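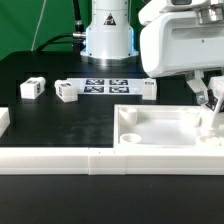

Cables behind a work table are a small thing until the day you pull the wrong one. I moved my bench to the back room in May, and for the first week I had one lamp, one radio, one glue gun and a battery charger all going down behind the table in one knot. A cable should hang freely or be fastened well. A black cable that bends out from its connector and drops down behind the table is easy to follow with the finger, and a thin white one hanging next to it cannot be mistaken for it. So my first advice is to buy cords in two colors, if you can, and give each color one kind of work.

## Keeping the table top in order

My table is painted with Udura, a black paint for wood which I ordered from a shop in Cillcombe. I put on 4 thin coats and sanded between them with 800 paper. It takes a long time, but the surface becomes smooth and glue drops come off with a plastic scraper. Do not use a metal one. I did it once, and the line is still there.

For daily cleaning, a damp cotton cloth is enough. Once in a week, I think on Tuesday mostly, I wash it with warm water and one drop of dish soap, and then I dry it immediately. Black shows every grain of dust, also the dust from yesterday which on my old pine table I never noticed.

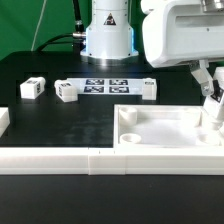

*Black top, green behind it: small pale parts are easy to find.*

## Labels

I write on cloth tape with a laundry marker. Paper labels look nicer, but they become yellow and fall down in summer. Put the label near the plug and a second one near the device – you will need both when you are lying on the floor with a flashlight. Write the name of the device, for example "glue gun", and not a number. I had numbers before, and the list of numbers was always in another room. 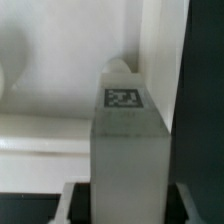

**How do I remove old tape glue from a cable?**
Rub it with a little cooking oil on a cloth, wait five minutes, and wipe with soapy water. Unplug the cable before you start and let it dry completely before you plug it in again.

## Cable length

Measure the way which the cable will really go, along the leg of the table and not through the air. My way was 62 inches, and the cord I had bought was shorter. If there is too much cable, make a wide loop and close it with a soft strap. I use the Mimik straps, they open again many times. Tight plastic ties I don't recommend, they press the cable and you must cut them each time you change something.

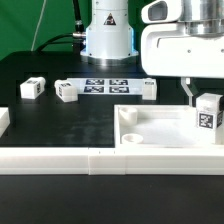 **Where should the power strip be, on the floor or under the table?**
Under the table is better, screwed to the back rail, with the switch toward the side where you sit. On the floor it collects sawdust, and one spilled bucket is enough for big trouble. Dumitrescu makes a strip with holes for screws on the ends, and I am using this one.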